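Filed under: Home and Workshop Robotics / Methods

3. Demonstrations and Workshop Build

3.1 Task and setting

The Reletti build is a two-arm table-clearing machine put together in the Marwat shared workshop over two winters. Its arms were made there, but the task they have to do belongs to a home kitchen. After a snack, the table has to be cleared: rubbish goes in the bin, containers that still have something in them stay or go back to the shelf, and anything that isn't rubbish is left alone. We took the demonstrations in a kitchen because our first attempt, on a bare workshop bench, gave us a policy that did poorly on any patterned surface.

All demonstrations were done by hand, with a person holding one gripper in each hand. The view used for training comes from the gripper itself, so a large part of every image is the tool's own body, and the fingers sit near the same spot in each one. We kept that part of the image. An early version of the training code masked it out, and the policy then lost track of how far the fingers were open.

The tablecloth is a plaid in pink, green, yellow and orange. A pale wrapper can cover two or three stripes of it, and when it is crumpled its outline is hard to separate from the pattern. We counted this as the hardest case in the object list and recorded it more often than the others.
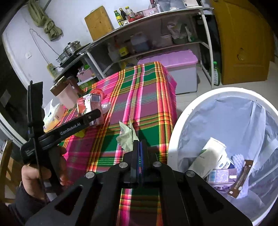
Last modified: Mon 20 August

The crumpled green wrapper lies just in front of the blue-edged fingers, with the drink carton and the small pink-capped bottle further back. The lined bin stands to the right, where the person can reach it without stepping away from the table. On the built machine the bin has to be in the same place. We fixed a wooden ring to the floor plate at Marwat to locate it, and moving the bin even a hand's width outside the ring led to dropped items in early tests.

3.2 Object list and handling rules

Objects were put into four groups before recording began: flat wrappers, open bags, rigid containers and items to leave. The last group was added late. Without it, the policy tended to pick up whatever was closest to the fingers, including things a household would be unhappy to find in the bin.

Open bags took the most work. A bag with a torn top changes shape as it is pinched, and if the fingers close too near the opening the contents can spill. We asked for a grasp from both sides, low on the bag, with the opening facing up and away from the person. The second gripper was used for a neighbouring item when one was in reach. A demonstration was kept if the two hands worked at different speeds, as long as neither one crossed over the other.

Small cups made of thin plastic roll when they are lying on their side. The rule for these was to bring the jaw down from above and slightly behind, and to close slowly. On the workshop arms, the same motion is limited to objects under 800 g, a figure set by the shoulder motor and well above anything in the wrapper, bag or cup groups.

Shahzad Bangash did most of the recording and wrote the handling rules. He changed them twice during the work. The first change dropped a rule about always starting from the left of the table, which made the demonstrations tidy but left the policy unable to start anywhere else. The second allowed a person to put an object down and pick it up again. We had been throwing those recordings out, and the trained arms had no idea what to do after a poor first grasp.
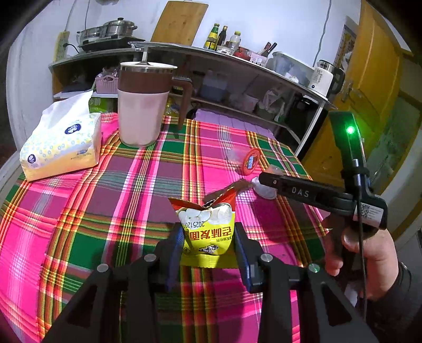
3.3 Parts and assembly

The arms use Castgate brackets at the shoulder and elbow, cut from flat stock in the workshop and folded on the hand brake. The wrist is printed. We tried a folded wrist as well, but it flexed under side load and was taken off after a few days. Wiring runs along the outside of each arm in split sleeve, which looks rough and makes repairs quick.

Fingers on the built arms open to 100 mm. Their pads were moulded from soft rubber and glued to the printed fingers with contact cement. The first set peeled away at the tips. Roughing up the printed surface with coarse paper before gluing fixed the problem, and the second set has been on the arms since December.

A camera is bolted above the fingers on each arm, tilted so that the pads appear low in the image. Getting this angle close to the view from the hand-held grippers mattered more than any other part of the assembly. We set it by eye at first, then made a plywood wedge to hold it.

3.4 Sorting the recordings

Recordings were made in 54 sessions and gave 3,376 clips after trimming. Trimming and labelling were done with Dreser, a small program we wrote for the purpose. It shows the left and right views side by side and lets the person mark where a grasp starts and ends. Labels were given for the object group only. We did not label brands or the printing on packets, and the policy does not read text.

Clips with items to leave needed separate care. Paper money was the main one. Folded notes in a bundle have a dull colour and a flat shape, and in the gripper view they can look much like a used wrapper. In these clips the person worked on the packets and cartons nearby and did not touch the money at all. Figure 1 shows one of the table layouts with a bundle of notes near the middle. 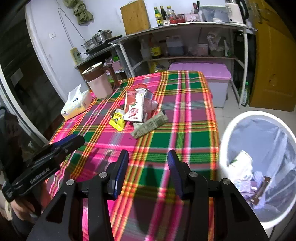 Figure 1. Folded paper money on the tablecloth, with a drink carton and a small yellow packet behind it.

Layouts of this kind were mixed in with the rest during training and were not given extra weight. We also kept the bin contents as they were from one clip to the next, so the bin is fuller in some clips than in others. Dreser stores the fill level as low, middle or high, entered by hand. The workshop tests in Section 4 use the low and middle settings only, as the arms cannot yet press rubbish down.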